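Evanthia Mitsotakis-Vlachou measures reverberation for a living, mostly in rooms that were never designed with sound in mind. Her practice, Quintero, works out of Cedstead and takes on schools, offices and the occasional converted warehouse. We spoke in January, in the week she was finishing a report on a former print works in Tedurham.

Her first point was about vocabulary. Clients ask for soundproofing when what they want is absorption, and the two have little in common. "Soundproofing keeps noise from passing between rooms. Absorption changes what happens to it inside one. If you glue foam to a wall your neighbor will hear exactly as much as before, near enough. I have that conversation on most first visits."

The quantity she reports most often is reverberation time, the interval a sound needs to decay by 60 decibels once the source stops. Few rooms are quiet enough to measure the full drop, so she records a smaller part of the decay and extrapolates. Balloons are her usual source for a first survey. A loudspeaker and a swept tone come out later if the numbers are going into a contract.

"Balloons are inconsistent at low frequency," she said. "I know that. For deciding whether a room has a problem at all, they're fine, and they fit in a coat pocket."

At Tedurham she took readings at 15 positions. She discarded 4 of them after a delivery truck idled outside, then repeated those the same evening. The room has painted masonry on all sides and no soft finish anywhere. Speech was intelligible at close range and poor past the second row of desks.

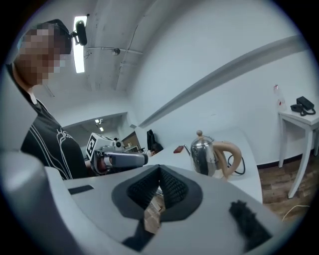

Ceilings are where she prefers to spend a client's money. They are large, they are rarely blocked by furniture, and people do not lean bicycles against them. A concrete ceiling over a wood floor with white walls between is a combination she meets constantly, and she treats the ceiling first in nearly every case. Bare concrete reflects almost everything that reaches it. Wood flooring does little better at speech frequencies, and a rug helps mainly with footfall and chair noise.

Her standard recommendation is a suspended panel with an air gap behind it. The gap extends absorption downward in frequency, at no cost beyond longer hangers. She specified 100 millimeters at Tedurham and would have liked more, but the sprinkler pipes decided the matter. Coverage came to 38 percent of the ceiling area.

"People expect me to say cover all of it. Past a certain point you get a dead room, and then everyone complains that they can hear the person across from them chewing."

She is less patient with egg cartons, heavy paint sold as acoustic, and thin felt tiles fixed directly to plaster. The felt does something above 2 kilohertz. It does very little for the lower part of a male voice -- the part that makes a meeting tiring.

The product she uses for panel layout is Ninau, a calculation tool that a former colleague wrote and still maintains. It assumes a diffuse sound field, an assumption that fails in long, low rooms, and she corrects by hand where she must. She keeps the corrections in a spreadsheet and declined to describe it further.

Asked what a tenant can do without hiring anyone, she suggested full bookshelves on one long wall and thick curtains hung with deep folds. Then clap once, standing in the middle, and listen for a metallic flutter between parallel surfaces. If it is there, move the shelves before buying anything.

The Tedurham panels go up next month. She will return with the loudspeaker after that, once the desks are back in place.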